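Wistance Two-Arm Home Kit: Review for Small Teams on a Budget
By Babita Vishwakarma
Filed under: Equipment, Buying

Overall: 8 out of 11 on our buying sheet
Good: arm reach, gripper accuracy on small items, spare parts pricing, clear quote
Less good: cable routing, charger sold separately, slow software licensing

We plan household robot work at Pendel, which means that most of my job is spreadsheets. Somebody wants a machine that can pick up a cup or clear a table, and I have to work out what it will cost to get it, keep it running and replace the bits that wear out. This review is written from that side of the desk. If you want torque curves, the maker publishes them. If you want to know what ended up on our purchase order and what we would change next time, keep reading.

What we bought

The Wistance kit comes as a body with two arms, a two-finger gripper for each arm, the cabling, and a seat on the control software. We looked at it against the Jaltano single-arm package, which is cheaper to buy and takes up less storage. On paper the Jaltano won on price. It lost when I added a second arm, because Jaltano sells the second arm as a separate system with its own controller and its own service plan. By the time both arms were on the quote, the gap had closed and we would have been managing two contracts.

We also asked Deschamps for a price. Deschamps is a reseller and will put together a body and arms from different makers. Their quote was well laid out, but lead times differed from part to part and there was no single warranty. For a bigger group with its own technician that could be a good way to go. We have no technician.

The quote

Wistance sent a quote with every line priced, and I give them credit for that. I have had quotes from other suppliers with one total at the bottom and a promise to discuss it by phone. With this one I could strike out what we did not want. We dropped the transport case and the second software seat. We kept the on-site setup day, and I would keep it again.

Two things were missing from the quote and should have been on it. The charger is a separate item. So is the wall bracket for it, which you only find out about when you read the installation guide. Neither is expensive, but we had to raise a second order, and second orders take as long to approve as first ones. Ask for both up front.

The software seat is licensed by the year from the day the kit ships, and ours sat in customs in July while the license ran. I asked for the lost time back and got it after 3 emails. Ask for the license to start on setup day and get it in writing before you sign.

Delivery and setup

The kit came in 6 boxes. The body is heavy and needs two people to lift, so plan for that if your building has stairs. Packing was good and nothing was damaged.

The setup day started at 9 a.m. and was finished by late afternoon. The engineer mounted the arms, fitted the grippers, ran the cables and took us through a few simple picks. She was patient and answered budget questions as well as technical ones. She told us to order spare finger pads right away and I am glad we did.

Daily use

We test in furnished rooms with ordinary things lying around. A bare bench tells you very little about what a machine will cost you in time once it goes into a home. Our task list is dull on purpose: pick up a remote, move a mug, fetch keys, fold a cloth. Each task has a line on the buying sheet, and the supplier gets a mark for it.

Keys are the line I watch most closely. They are thin, they slide, and they hang in different directions depending on where you hold them. A gripper that does well with a box or a bottle can still waste a morning on a bunch of keys. We put ours on a low stool, which is a fair height for the sort of job our clients ask about.

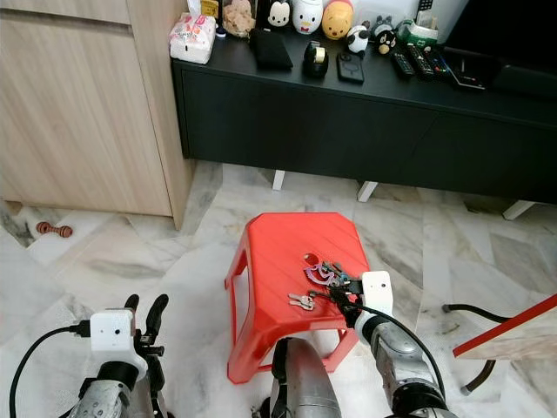

Key pickup from a plastic stool, right gripper closed on the bunch, left gripper open.

The Wistance grippers got full marks on this line. The fingers come together cleanly and the operators did not need to nudge the keys into place first. The Jaltano demo unit we borrowed for a week wanted them laid flat and facing one way.

Soft items were weaker. Cloths bunch up between the fingers and the left and right arms do not always let go at the same moment. If most of your work is laundry, get a demo before you commit money.

Cables are my main complaint. They run along the outside of the arms, with a loop of slack that has to be there for the joints to move. Add that to the cords already on the floor of any normal living room and somebody has to check the area before every session. We now allow time for it in the daily plan. We also bought clips and sleeves from a hardware store, and they helped. Wistance sells its own sleeve set at a much higher price and I could not find any difference that would justify it.

Running costs

This is where budgets usually go wrong, so I will list what we set aside money for.

Finger pads. These wear and should be treated as a consumable. The price per set is fair. We keep a set on the shelf and reorder when it is opened.

Cables. Budget for one replacement a year on each arm. You may not need it. If you do, you will need it fast, and rush shipping costs more than the cable.

Service plan. The basic plan covers parts and remote help. The higher plan adds a yearly visit. We took the basic plan for the first year and will look at it again at renewal.

Software seat. See above. Put the renewal date in the calendar of more than one person.

Room. The machine needs floor space even when it is switched off, and the charger needs its own outlet. We gave up a storage corner and had to rent a cupboard down the hall. It went under facilities, but it is a cost of owning the robot and I would put it on the same sheet next time.

Staff time. This was our largest item by some distance. Two people were off their normal work for most of the first month. None of the three suppliers mentioned it, and I did not expect them to.

Support

Phone support is good in the mornings and slow after lunch. Email is answered the next working day. We have had one fault so far, a loose connector on the left arm, and they talked us through the fix over the phone without sending anyone out. Parts orders have arrived when they said they would.

Who should buy it

Small teams that need two arms and want one supplier, one warranty and one bill. It also suits groups that work with small household objects, where the grippers earn their price.

If one arm will do, the Jaltano package costs less and is easier to store. If you have a technician and can live with parts arriving at different times, get a quote from Deschamps.

Before you order

Ask for the charger and bracket on the first quote.
Have the license start on setup day.
Order spare finger pads with the kit.
Measure the doorway and the stairs.
Buy your own cable sleeves.
Leave something in the budget for the second month. We had spent our reserve by then and had to move money over from travel.

Marks by section: price 8, grippers 11, cables 6, support 8. All marks are out of 11, the number of lines on our buying sheet. I will update the running costs section when the service plan comes up for renewal.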